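Ticket 2512: Treadmill distance not matching watch, interval sessions only
Status: Pending customer
Product: Clonen training log, treadmill sync
Opened by: Nasrin Yazdani, Hundside Running Club
Assigned to: Ladan Rezaei
Opened: 2022-06-07

Reported problem

Members following the club's beginner plan run their indoor sessions on the Gornach treadmills at the Hundside gym. Steady runs sync correctly. Sessions with walk breaks come through short. An interval session of 8 x 400 m shows 3,200 m on the treadmill console and 2,512 m in the log. The watch agrees with the console to within a few metres. Three members are affected, all on the same plan.

Already tried by the club: signing out and in again, deleting the session and syncing it a second time, swapping to another treadmill in the row. No change.

First reply (L. Rezaei)

Please confirm the following before we go further.

App version, from Settings, then About.
Whether auto-pause is on for indoor runs.
Whether the missing distance falls in the run sections or the walk sections.
Stride calibration date for one affected member.

Reply from customer

Version is current on all three phones. Auto-pause is on, we never changed it. Looking at the splits, the first two repetitions are complete and the rest are short at the start of each one. The calibration was done outdoors on the track, 800 m at an easy pace, as the plan tells people to do.
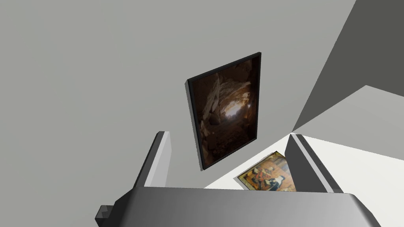 Notes

Short starts after a walk break point to auto-pause releasing late. The indoor setting uses arm swing to decide whether the runner is moving. Anyone holding the side rail during the walk gives almost no swing, so the log pauses, and it waits for several full strides before it starts counting again. Distance from the treadmill is still arriving during that time but is thrown away while the session is paused.

Asked the customer whether the members hold the rail. Two do, from the third repetition onwards. The other one carries a water bottle in the watch hand, with the same effect.

Calibration is not the cause. A wrong stride length would shift every repetition by the same proportion, and the first two are correct.

Test on our side

Ran the same session on the office treadmill with the rail held during walks. Auto-pause on: short by 640 m. Auto-pause off: matches console. Repeated with a Hosseinzadeh foot pod paired and auto-pause on: matches console, as the pod takes over movement detection from the wrist.

Workaround sent

1. Open Settings, Indoor run, Auto-pause and set it to Off.
2. Start the session on the treadmill first, then on the watch.
3. At the end, stop the watch by hand. With auto-pause off it will keep timing until stopped.

Sessions already saved cannot be rebuilt from the raw data, but total distance can be typed in under Edit session. Splits stay as they are — only the total changes, and the weekly mileage updates from it.

Reply from customer

One member has run with it off and the total was right. The other two are next in on club night. Will the plan still mark the old sessions as incomplete?

Reply (L. Rezaei)

Yes, until the total is edited. After that the tick appears at the next sync. A fix for late release is listed for the July update. Leaving this ticket open until the remaining two members have run.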